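4.2 Comparing the two finger sets on the pen task

The block and cup tasks in Section 4.1 separated the controllers well but told us very little about the fingers. Almost anything can hold a foam block. For the finger comparison we wanted an object that punishes a sloppy grip, and a pen turned out to be a wonderful one: thin, smooth, and long enough that a small rotation between the fingertips becomes a large error at the writing end. The goal is a mesh pen holder standing on the table. Every trial starts from a grasp already made, so that picking is left out of the score, and ends when the pen has been released or when the controller gives up.

We ran the task with two finger sets on the same two-fingered gripper body. The Ludix fingers are stiff and have a flat contact face. The Ovis fingers have the same outer shape and the same reach, with a shallow vertical groove cut into the contact face. Everything else was held constant, including the closing force, the approach speed and the learned controller, which was trained once on 1,303 demonstrations collected with the flat fingers and never retrained. We were curious whether a policy that had never seen the grooved set would cope with it at all. It did, and happily!

The slant of the pen in the hand matters more than anything else we varied. A pen that hangs straight down can be dropped into the holder from directly above. A slanted one has to be brought in off-center, with the wrist displaced to the side so that the tip, and not the gripper, is over the opening. We therefore split the trials into "upright" and "slanted" starts, and most of this section deals with the slanted ones. During the approach the pen is carried low, with the tip just above the tabletop, and the controller has to raise it over the rim before it can go in.
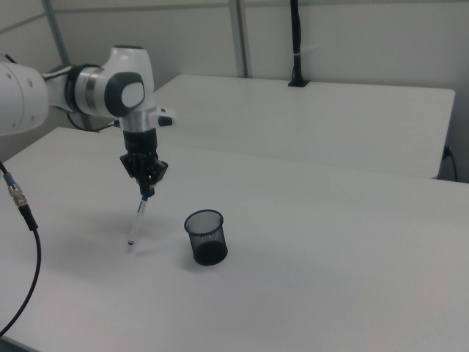
4.3 Insertion and release

Once the tip is over the rim, the remaining motion is short and quick. The controller lowers the wrist, lets the tip find the inside of the holder, and opens the fingers. We had expected most failures to come at the rim. With the flat fingers, most came slightly later: the tip touched the mesh, the pen pivoted between the two faces, and the policy, seeing a slant it no longer recognized, backed away and tried again. Some of these second attempts were really quite elegant, and a few led to a clean release, but they were slow, and we count any trial with a retreat as a failure in the strict score.

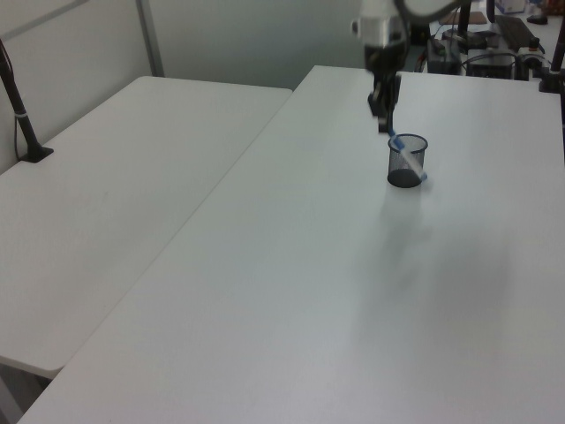

Photo: Aoi Koyama / Orkuvgate

Figure 5. Insertion with a slanted pen. The pen is angled down to the right as it is lowered into the mesh holder.

Under the strict score, the flat fingers succeeded in 42 percent of slanted trials and the grooved fingers in 70 percent. For upright starts we could not separate the two sets, and we would not choose one over the other on that evidence. The gain is all in the slanted case, and it was larger than any of us had guessed before the first batch in April.

Two details of the grooved set deserve a mention. First, the groove does not stop the pen from turning. It seems to slow the turn enough for the policy to follow, which would explain why a controller trained on other fingers benefits without any retraining. Second, release was a little less tidy. The pen sometimes stayed in one groove for a moment after the fingers parted, and when the wrist rose early the pen came up with it. A short pause after opening cured this in every case we looked at. The pause was applied to both sets in all scored trials.

We also tried the fixed views one at a time. The side view is excellent for judging the height of the tip and poor for judging whether it is inside the rim. A view from farther up has the opposite strengths. Feeding both to the policy was better than either alone, and the benefit was greatest just before contact, where fine mesh gives the depth estimate very little to hold on to. The Sukprasert depth filter helped on solid cups in earlier work and did nothing measurable for us on mesh, so we left it out.

Finger wear is still an open point. The grooved faces had been through about 1,000 closures by the end of the study, and we did not test a fresh pair against the used one.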